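**Le thriller « Les Eaux de Zaltmont » arrive en salles en octobre**

Leltport Distribution a la joie d'annoncer la sortie du deuxième long métrage de Sachiko Sugiyama, un film à suspense tourné entièrement de nuit dans une station thermale fermée pour la saison. Il sera à l'affiche de 32 salles dès la première semaine, et l'équipe accompagnera plusieurs séances en région !

Une comptable, Irène Vik, arrive à Zaltmont pour solder les comptes d'un établissement de bains en faillite. Elle compte y rester un soir. Mais les registres mentionnent des curistes qui n'ont jamais quitté leur chambre, et quelqu'un, à l'étage, continue de faire couler l'eau. Hinata Matsuda porte le rôle avec une retenue magnifique, face à un Toshio Sakai inquiétant en gardien de nuit trop serviable.

« Je voulais un film où l'on tend l'oreille avant d'avoir peur, explique la réalisatrice. Les tuyaux, les portes battantes, une bouilloire deux étages plus bas : tout cela a été enregistré sur place, et nous avons passé presque autant de temps au son qu'à l'image. »

La musique est signée Emiko Shimada, qui a composé pour un petit ensemble de cordes et un harmonium retrouvé dans la salle des fêtes de la station. Le thème principal, que l'on entend dès le générique, revient sous des formes de plus en plus dépouillées – jusqu'à une seule note tenue dans la séquence du grand bassin, déjà très commentée par les premiers spectateurs.

Présenté en avant-première au festival d'Urnasano devant quelque 269 personnes, le film y a reçu deux récompenses : le prix du public et celui de la meilleure interprétation pour Hinata Matsuda. La discussion qui a suivi s'est prolongée bien après minuit.

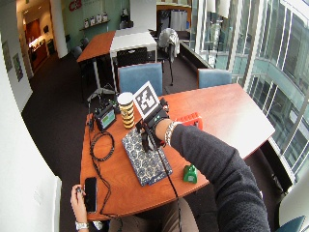 **Mio Onishi**
Responsable des relations presse, Leltport Distribution

Les projections de presse débuteront à 20 h, en version originale sous-titrée. Les journalistes souhaitant rencontrer Sachiko Sugiyama ou Hinata Matsuda peuvent adresser leur demande au service de presse, en précisant leur média et le format envisagé. Le dossier complet, la bande-annonce et trois extraits de la musique sont disponibles sur simple demande. Les exploitants qui désirent organiser une séance suivie d'un débat sont les bienvenus – il reste quelques soirées libres !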